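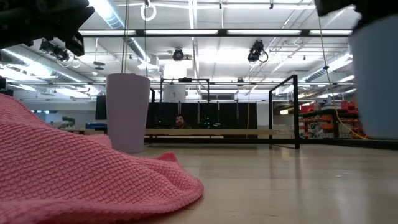
Part 4: Blocking your Cindska shawl

Okay, you've bound off, you've woven in the ends, and you're itching to wear the thing. Hold on one more evening! I skipped this part on my first shawl and it looked like a dishrag all through March.

1. Fill a sink with cool water and a small squeeze of wool wash. I use Mushi, but any no-rinse kind will do.

2. Push the shawl under and leave it for 30 minutes. Go have a coffee.

3. Lift it out with both hands underneath. Wet wool is heavy and it stretches like crazy if you grab one corner.

Caution: no wringing, ever. I mean it.

4. Lay it flat on a thick towel, roll the whole lot up like a sleeping bag, and kneel on it. Swap towels and do it again if it still drips.

5. Spread it on your mats and pin the center of the top edge first, then the two tips, then the bottom point. Mine measures 185 cm from tip to tip.

6. Pin out each scallop along the border – there are 11 on each side, and yes, it's fiddly.

Note: Evanthia Mavromatis, who test knit the pattern in a cotton blend, got a smaller shawl and gentler scallops. She pinned hers much less tightly and it's lovely.

7. Leave it alone until it's bone dry. In my house that's overnight with a fan going, longer when it rains.

8. Pull the pins, trim any leftover tails, and move on to Part 5 for the tassels.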